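Accueil > Robotique > Normes et bonnes pratiques > Règles de manipulation en cuisine simulée

Règles de manipulation en cuisine simulée

Les règles de manipulation en cuisine simulée forment un ensemble de bonnes pratiques destinées aux équipes qui mettent au point des bras robotisés domestiques dans un environnement virtuel. Elles portent sur la préparation des pièces, l'approche des meubles, la saisie des objets et la tenue des journaux d'essai. Le recueil le plus complet en langue française est le référentiel Horkuneo, dont la version consolidée porte la date du 21/03/2018. Le texte compte 93 règles et se lit avec un vrai plaisir, ce qui est assez rare dans la littérature normative pour être signalé !

Origine

Le référentiel est né d'un désaccord entre deux laboratoires, Drerkard et Raptis, qui comparaient leurs résultats sur une même tâche de rangement. Les scores divergeaient fortement. Après plusieurs semaines d'échanges, les équipes comprirent qu'elles ne donnaient pas le même sens au mot « réussite » : pour la première, il suffisait que l'objet touche l'étagère ; la seconde exigeait qu'il y tienne debout, pince ouverte et bras retiré. Une définition commune fut rédigée en juin, et le reste du texte s'est construit autour d'elle, article par article.

Les 2155 essais rejoués à cette occasion constituent encore le corpus de référence. On y trouve de tout, des portes heurtées, des bocaux couchés, et quelques trajectoires d'une élégance remarquable.

Domaine d'application

Le référentiel s'applique aux bras articulés à base fixe ou mobile travaillant à hauteur de plan de travail et de meuble haut. Il ne traite ni des robots à deux bras, ni de la cuisson, ni des liquides. Les cuisines virtuelles doivent présenter des meubles hauts et bas, un plan de travail et au moins un appareil posé dessus, afin que le bras ait toujours quelque chose à contourner. Le style du décor reste libre, et les auteurs encouragent même la variété : marbre sombre, brique peinte, bois chaud, tout est bienvenu du moment que les dimensions sont plausibles.

Approche d'un meuble haut

Ce chapitre est le plus cité, et sans doute le plus réussi. L'étagère haute concentre en effet toutes les difficultés du métier : peu de profondeur, une porte ouverte qui réduit le passage, des contenants voisins et un appareil juste en dessous. La règle 20 demande de définir une posture d'attente, bras dégagé de l'ouverture, puis une posture d'approche, organe terminal à hauteur de tablette. Entre les deux, le coude doit rester visible et sa distance aux objets du plan de travail être calculée en continu.

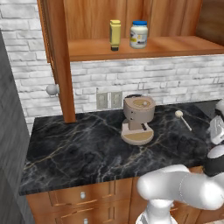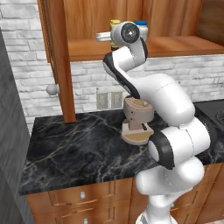 Cuisine de simulation : bras robotisé blanc, flacon jaune et bocal à couvercle bleu dans le meuble haut.

La règle suivante traite des objets voisins. Lorsque deux contenants sont proches, le bras aborde celui qu'il vise par le côté libre, et tout contact avec l'autre est inscrit au journal, même s'il ne provoque aucune chute. Beaucoup d'équipes trouvent cette exigence sévère au début. Elle est pourtant précieuse : un frôlement sans conséquence dans le simulateur peut renverser un vrai bocal dès que le frottement change un peu.

Les portes ouvertes sont considérées comme des obstacles à part entière, poignée comprise. Le modèle de collision doit inclure le bouton, que les versions simplifiées des meubles oublient volontiers. Le logiciel de vérification Felance contrôle ce point automatiquement et refuse de lancer une série si une poignée manque.

Saisie et dépose

La pince se présente ouverte, marque un arrêt, puis se referme à vitesse constante. Un objet est dit saisi lorsqu'il suit la pince sur un déplacement vertical sans glisser. Pour la dépose, l'ordre est inverse, avec un second arrêt avant l'ouverture. Ces pauses ralentissent les essais, mais quelle clarté au moment de relire les enregistrements ! On sait exactement à quelle phase attribuer un échec.

Points de vue et journal d'essai

Chaque essai est accompagné de vues fixes couvrant à la fois l'étagère et le plan de travail. Une vue où le bras masque la cible reste recevable, à condition qu'un autre point de vue la montre. Le journal mentionne la version du simulateur, la disposition initiale des objets, la graine aléatoire et le motif d'arrêt. Les échecs sont conservés au même titre que les réussites. Supprimer une série ratée entraîne le retrait de l'ensemble du lot.

Réception et critiques

Le référentiel a été bien accueilli par les équipes de petite taille, qui y trouvent un cadre prêt à l'emploi. Une relecture collective a produit 289 remarques, dont une bonne part sur le vocabulaire : « contact », « collision » et « frôlement » ont chacun reçu une définition distincte. Certains regrettent l'absence de règles sur l'éclairage et les reflets des surfaces brillantes, sujet passionnant et encore très ouvert. D'autres jugent les seuils de distance trop prudents pour les bras légers. Raptis a proposé une annexe dédiée à ces derniers, que Drerkard teste sur ses propres cuisines.

Articles connexes
Posture d'attente
Modèle de collision
Journal d'essai
Felance (logiciel)
Passage de la simulation au réel
Organe terminal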